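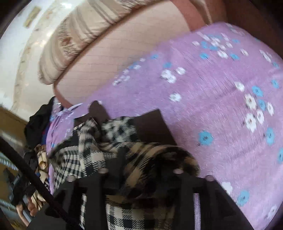 Pillows, bolster and checked garment on the flowered cover, Raltuvell bedroom.

Skeria Home Support: progress report to the Pearce Fund, April

The Fund asked whether the bedroom tidying sessions are worth a second grant. We are not yet convinced, and would sooner say so now than at the end of the year.

Of the 500 sessions planned, 346 have been held. That looks healthy on paper. Attendance was never the worry - the worry is whether a bedroom stays in order once the session is over, and our records say very little on that point. The Bratatik checklist asks if clothes were folded. It does not ask if they were put away.

Beds remain the sorting surface in most homes. We doubt this is wise. A heap moved from one end of a bed to the other can take up half a session and still be scored as progress.
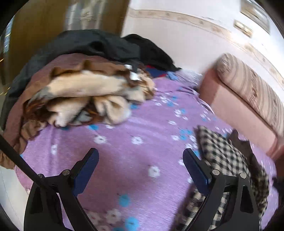
Layered heap on the purple flowered blanket, same room.

Two changes are proposed. Sorting would begin with whatever is on the bed, and the checklist would gain a line for storage. Neither costs much. Whether either will help is another matter, and we ask the Fund to hold its decision on the second grant until we have results from both.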